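Minutes: Open Day Planning and Review Meeting, Household Robotics Group
Sun 27 February, Condbridge site, Room 4 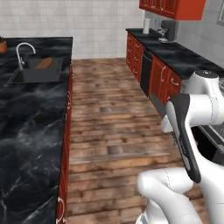

Simulated kitchen used in the demonstration, with the robot's arm at right.

Present: Fereshteh Moradi (chair), Homa Yazdani (minutes), representatives of Brastoveo and Kitberg.
Apologies: Zarei.

1. Previous minutes
Approved with one correction. The loan of the second display was from Kitberg, not Brastoveo.

2. Attendance
The open day ran in four sessions with 24 places each. The last session was undersubscribed. H. Yazdani to circulate the sign-in sheets.

3. Demonstration
F. Moradi presented the kitchen simulation. The layout has an island with an inset sink, a parallel counter along the wall, and a dishwasher among the lower cabinets. The working space between the two counters is a narrow aisle, and the discussion dealt mainly with arm clearance there.

Brastoveo asked whether the aisle width could be changed without rebuilding the whole layout. F. Moradi replied that width is a single parameter but that the stored start poses would need to be checked again.

Kitberg asked about the object lying diagonally in the sink. Visitors had read it differently, either as a cutting board or as a loaf. Agreed that the handout should carry an object list for each layout.

The floor planks look blurred in the rendered view. Kitberg considered this acceptable for planning work but unsuitable for the large display. No decision. Texture settings to be reviewed before the next visit.

4. Run logs
Log 918 was replayed for the meeting. The time stamps on the arm and the viewpoint differ by a constant offset. Cause not established. H. Yazdani to compare it with the logs from the morning session.

5. Visitor questions
Forms were returned by 42 visitors. Most questions concerned the cabinet handles, in particular whether the curved shape affects the choice of grasp. A short written answer will be added to the project page. Questions on price were passed to Brastoveo.

6. Actions
FM: recheck start poses at two further aisle widths.
HY: sign-in sheets; log comparison.
Kitberg: texture settings; return of second display.
Brastoveo: reply to price questions.

7. Next meeting
Date to be set by email once Zarei has confirmed availability. Same room.

Meeting closed after item 7.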